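Vunen opens remote training room at Skukwood

2/14/18

Vunen has opened a room at its Skukwood site where staff teach robot arms simple jobs by remote control. The firm says it wants 1,000 recorded runs of its first task, which is putting coloured cubes into a basket.

An operator sits at a set of hand controls and steers the arms through the job from start to finish. The movements are saved along with the pictures from the cameras, one of them mounted close to the gripper.
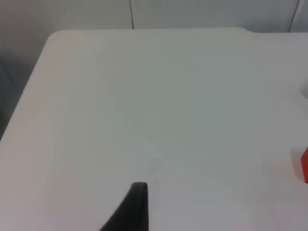 Liis Vanags, who leads the work, said 300 runs had been saved so far. New operators get 4 days of practice before any of their runs are kept.

"The hard part is going slowly enough," she said. "People want to grab the block as they would with their own hand, and then the robot learns to rush as well."

Runs with a dropped cube are marked and stored separately – Vanags said they may be useful later on. The cubes are moved to new spots between runs so that the arms do not simply learn one path.

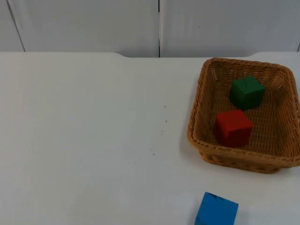 The control software, called Premari, was written in-house. Vunen took over the room from the packing firm MacDonald in November and has 5 operators working there in shifts.

Once the cube task is finished, the team plans to move on to folding small cloths. Vunen has not said when the trained arms will be offered to customers.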